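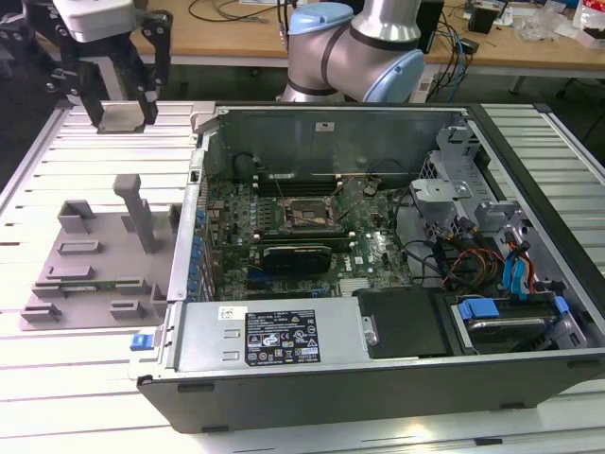

Avcombe opens its computer dismantling cell to visitors

Staff, students and local employers were welcomed to the Avcombe Reuse Workshop on Thursday for an open afternoon devoted to robotic dismantling of office computers.

The workshop, which is run by the Avcombe Institute with support from Brelivley Recycling, has spent the past year studying how robot arms might help with the repair and stripping of desktop machines. Parts recovered in good order can be tested and fitted again, and the remaining metal and plastic can be sorted more cleanly than when a whole case is shredded.

Guests were received by Clotilde Gilbert, Director of the Institute, and were shown round the cell in groups. Demonstrations covered the removal and placing of small parts, the handling of processors and the use of printed fixtures to hold components in a known position. The project team also explained how a desktop tower is laid flat and opened before work on it begins.

Fuad Abera, who leads the project, told visitors that cables remained the hardest part of the task. "A screw stays where it is until someone turns it," he said. "A cable may lie differently in every machine we open, and the arm has to cope with that."

In the discussion that followed, Nadhirah Wattimena of Brelivley Recycling described the needs of a working plant. The firm's Ginting site received 1499 desktop computers from schools and public offices last year, all of which were opened by hand. She said the company did not expect to change its staffing, but would welcome help with the more repetitive stages.

Students on the Institute's technician course presented their own fixture designs. The prize for the best design was awarded to Nuria Admasu, whose plate can be adapted to several sizes of circuit board without tools.

The afternoon was attended by 54 guests. A further open day will be held in December, with places limited to 30. Schools and firms wishing to attend are asked to write to Gemechu Beyene at the Institute's visits office, stating the number in their party and any access needs. Attendance is free of charge and tea will be served from three o'clock.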